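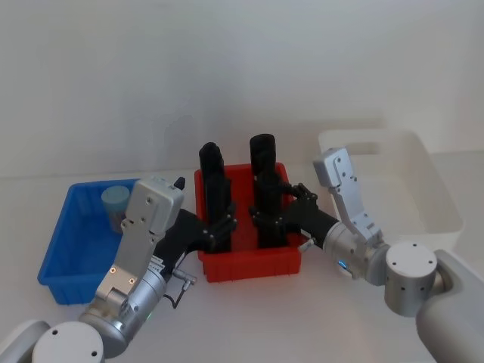
Both arms at the red bin, our practice table.

Two-arm sorting task for a student club: the grippers get in each other's way

Posted 27 August 2019 by tellmeslowly

I help run a robotics club for high school students in Clallorbridge. We have two arms facing each other over a white table, and the students are working on a sorting task for an open day. There is a red bin in the middle, a blue one on one side and a white one on the other. Rolls of black bags start out in the red bin. The left arm is supposed to move its rolls to the blue bin and the right arm is supposed to move the rest to the white bin.

Each arm does fine alone. We tested them separately in July and the students were happy with the results. The trouble starts when both programs run together. The two grippers want to be over the red bin at the same moment, and one of the arms goes into a protective stop. Then somebody has to clear it by hand and start over.

The students wrote their programs in two teams, so there are two scripts on two laptops and they don't talk to each other. So far we have tried slowing one side down and starting one side late. Starting late works for the first roll and then they drift back together.

The other problem is the rolls. When they stand close together, the fingers don't always fit down between them, and a roll gets pushed into the one next to it.

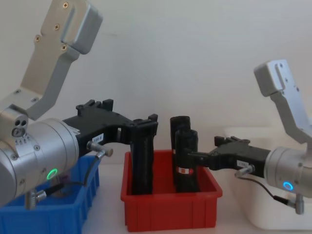
The gripper opening is set as a number from 0 to 255, and both teams always open all the way before they go down. One student thinks that is part of the problem. I would like to give them a direction to work in without rewriting it for them. Is there a simple way to do this that high school students can follow?

Majdi Kanaan

You need a lock. Treat the red bin as a place only one arm can be in at a time. Before an arm goes down, it asks for the bin. If the other arm has it, it waits at a point well off to its own side. When it has lifted its roll and moved clear, it gives the bin back.

With two laptops the easiest thing is a small program on one of them that holds a single value: free, left or right. Both scripts ask that program. Make sure the check and the change happen in one step, or sooner or later both sides will read "free" and both will go. If the arms have spare digital inputs and outputs you can wire a signal between the controllers, but for students I would stay with the network version. They can print every message and see what happened.

Have the waiting arm check every 1000 milliseconds to begin with. It's slow, but you can follow it by watching the table. Shorten it later.

The waiting point matters too. Pick it by jogging both arms by hand at low speed, with one in the bin and the other at its waiting point, and look at the elbows and wrists as well as the fingers. Then swap. And decide what happens when an arm stops while it holds the lock. Ours at Dosow used to leave the bin locked until a person reset it, and I think that is the right choice with students in the room.

Your student is right about the opening. Open only as far as the roll needs plus a bit of room, go down, close. On the way out, open by the same small amount when you let go.
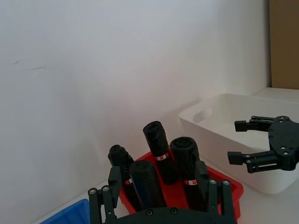 tellmeslowly says the waiting points were never written down, so the teams will start with those, and asks if the rolls should be spread out in the bin before each run.

gearbox_aunt

I would spread them out for the open day, yes. Put marks on the floor of the bin and stand a roll on each one. Trying to pick from a crowded bin is a whole separate project.

Also pick the outside rolls first. Left arm takes the one nearest the left wall, right arm takes the one nearest the right wall. The middle opens up as you go and you get fewer knocks. We did it this way for the Abou Jaoude cup and never changed it.

The label band is a handy height to aim for if you are teaching points by eye, but check that they are all at the same height on your rolls.

noroads

just put a longer wait in one of them. worked for us

Majdi Kanaan

A fixed wait is what they have now, more or less. It holds until one pick takes longer than usual.

Related posts
Gripper closes but reports no object
Sharing a variable between two laptops on a school network
Tellberg table kit: which bolts for the base plate?
How much practice time before an open day?
Teaching points by hand and naming them so others can read them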